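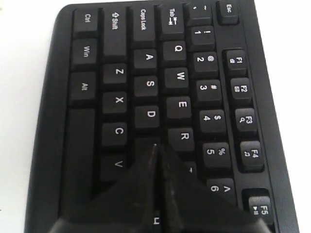
Tania Gamage 在评论里问我,键盘上印的那些小信封、小音符,现在到底还有没有人按,值得一个一个抄下来吗。她说她自己用了好多年键盘,从来没低头看过 F2 上画的是什么。

我觉得值得!所以有了这个仓库。

Grerkuvo:键盘左半边印字对照表

一月更新 文 / Tipene Ruawai
阅读时间:8 分钟

这是什么

一张表。表里每一行是一颗键,记的是键帽上印了什么:主字符、上档符号、旁边的小图标、文字写全了还是缩写。我只抄左半边,从 Esc 那一角往下到 Ctrl,往右到 F5 和 T、G、B 那一带为止。右半边我以后也许会做,也许不会,方向键和数字小键盘实在太能长了,每家摆法都不一样,我试过一个周末就投降了。

起因很无聊。我帮朋友的小铺子 Trorkex 整理一柜子旧键盘,要给每把写一张小卡片,好让来挑的人知道手里拿的是哪种。写着写着发现,光是 Shift 这一颗键就有好多种印法:有的只画一个向上的箭头,有的只写字,有的两样都上。开头那把黑色的就属于两样都上,一个空心箭头加一个“Shift”,白字黑底,看着很踏实。我当时顺手在本子上画了个表格,后来表格搬进电脑,再后来就收不住了。

目前收了 73 把键盘,一共 3,713 行,其中 943 行带有第二层标记(上档符号、小图标、小箭头都算)。

文件怎么放

keys.csv 是主表,平时用它就够了。
boards.csv 是键盘清单,一把一行,写外壳颜色、印字颜色、我给它起的代号。
icons.md 是图标的叫法表,下面会细说,吵得最凶的就是它。
notes 文件夹里是我的碎碎念,字很多,错别字也很多,欢迎跳过。

主表有 8 列:

board 键盘代号
row 行名,从下往上叫:空格行、Z 行、A 行、Q 行、数字行、功能行
pos 从左往右第几颗
main 主字符或主文字,照印的抄
upper 上档符号,没有就空着
icon 小图标,用 icons.md 里的叫法
style 文字写法,比如全写、缩写、只有图形
sure 我有多大把握,分“看清了”“猜的”“磨没了”

抄写举例

拿开头那把来说,我给它的代号是 Clareck。下面几行直接从 keys.csv 里贴出来,格式稍微改宽了点,方便看:

Clareck|Z 行|1|Shift||空心上箭头|文字加图形|看清了
Clareck|A 行|1|Caps Lock|||全写|看清了
Clareck|Q 行|1|Tab||双向小箭头|文字加图形|看清了
Clareck|数字行|1|`|~||符号|看清了
Clareck|数字行|3|2|@||符号|看清了
Clareck|功能行|4|F3||放大镜类|文字加图形|看清了
Clareck|功能行|5|F4||音符类|文字加图形|看清了

数字行第一颗的反引号和波浪线,到底哪个算“主”,我统一按不按 Shift 时打出来的那个算。有人来信说应该按印的大小算,我试着改过一版,结果同一颗键在不同键盘上主次颠来倒去,查起来想哭,又改回来了。

关于图标的叫法

这一段我写得最久,也改得最多。

键帽上的小图标巴掌大的一点地方都没有,画得再认真也就是几根线。信封还好认,音符也好认,播放暂停就是一个三角加竖线,谁都看得懂。放大镜就开始有麻烦了:它有时候表示搜索,有时候表示放大,光看键帽分不出来。所以我的规矩是只写形状,不写用途。表里你会看到“信封类”“放大镜类”“播放暂停类”,不会看到“打开邮箱”“搜索”。真按下去会出来什么,跟驱动、系统、那天的心情都有关系,我管不了。

像 Clareck 的 F1,旁边也有个小图标,我在 icon 那列先填了“有,待定”。我不想硬编一个名字上去,等哪天拿放大镜好好对一遍再说。(拿放大镜看放大镜图标这件事,我已经干过很多回了。)

空格键怎么记

空格键没印字的时候,main 那一列写“空白”,style 写“无印字”。不要留空!留空在这张表里的意思是“我忘了抄”。早期有一批行就是这么搞混的,我后来一颗一颗翻回去补,补得很没脾气。

还有一点,空格键跨得很长,左半边只占它的一截,我还是把它算进来,pos 照排。

Ctrl、Win、Alt

底行左边这几颗,我原本以为是整把键盘最没有故事的地方。Clareck 的顺序是 Ctrl、Win、Alt,规规矩矩,接着就是空格。可是收多了你会碰到中间塞一颗 Fn 的,也会碰到 Fn 抢了最角落那个位置的,习惯了闭着眼按角落的人,换过去头几天会很暴躁。所以 pos 这列对底行特别有用,你可以直接筛 pos 等于 1,看看各家把谁放在角落里。

Win 那颗键的写法也请注意。我在 main 里一律写 Win,不管键帽上是字还是图,具体长什么样放到 style 里。这是全表唯一一处没有“照印的抄”的地方,我知道不一致,我先道个歉。

我怎么抄的

把键盘横过来放在白色台面上,侧着看。这个习惯是我自己的怪癖:正着看的时候脑子会自动补全,看见 Q 就觉得后面肯定是 W,根本没在看。转九十度以后每颗键都变得有点陌生,得一颗一颗认,抄错的反而少了。推荐你试试,脖子会酸,记得歇。

灯别打太正。亮面的键帽会反光,字就糊成一块白;哑光黑的好伺候,白字很跳。我一般让灯从 Esc 那边斜着过来。

抄的顺序是从空格行往上,最后才到功能行。Esc 单独一行记在功能行 pos 1,哪怕它跟 F1 之间隔着一截,或者外面围了一道凹槽,也照样算同一行。F1 到 F5 依次是 pos 2 到 pos 6……等一下,写到这里我发现上面的例子里 F3 标成了 4,F4 标成了 5,对得上,没事,继续。

没抄的东西

键帽的手感、键程、声音,一概没有。问我哪把好打字的,我真答不上来,很多把我连插都没插过。

指示灯没抄。

侧面印字的键帽没收,有一把叫 Kumarasinghe 的(代号随便起的,别深究)正面光溜溜,字全在侧面,我在 boards.csv 里留了一行占位,主表里没有它的键。

型号和生产年份也没有。有的背面标签早就磨白了,与其猜一个写上去,我宁可空着。

已知的毛病

sure 这列标“猜的”那些行,多半是 A、S、E 几颗,字磨得只剩一点影子。我是按位置推的,要拿去做正经统计的话请先把它们筛掉。

脱字符“^”在早期几行里被表格软件吃掉过,我补了,可能还有漏的。看到数字行的 6 上档是空的,请先怀疑我。

“Caps Lock”有的写成一行,有的拆成两行,表里都合成一行了,拆行信息丢了。当时没想到会有人在乎,现在第一个在乎的就是我自己。

反引号在 CSV 里没加引号包起来,有些软件读进去会闹脾气,自己转一下。

想加一把键盘怎么办

先在 boards.csv 里加一行,起个代号,别跟已有的重。然后照 8 列的格式把左半边抄完。不确定的图标写“有,待定”,不要发明新叫法,发明之前先去 icons.md 底下留个言,那里已经有三种“地球”了,我求求大家。

抄一半也行,把抄完的那几行交上来,剩下的我或者别人可以接着弄。半把键盘也比没有强,我那本子里躺着好多半把呢。

使用

随便用,改也行,印出来贴墙上也行。要是你拿它做了什么好玩的东西,请来告诉我一声,我很想看!

读者评论

键帽搬运工
我把 pos 等于 1 的底行筛出来看了,Ctrl 占角落的还是多。手指头记得的东西比脑子牢。

Tania Gamage
好吧,我回去看了自己的键盘,F2 上画的是个房子。所以你们那边的信封跑哪儿去了?另外房子在 icons.md 里叫什么,我没找到。

Tipene Ruawai 回复 Tania Gamage
叫“房屋类”,在倒数第二段,排得有点乱。你那把要不要抄一份给我?左半边就行。

半夜三点
跪求右半边。数字小键盘我可以帮忙抄,家里有两把。

灰尘很大
侧着抄这个办法好用,我抄到 Q 行的时候发现自己那把的 E 早就磨没了,用了这么久居然没注意。sure 填“磨没了”对吧?

Tipene Ruawai 回复 灰尘很大
对,main 还是写 E,sure 填“磨没了”。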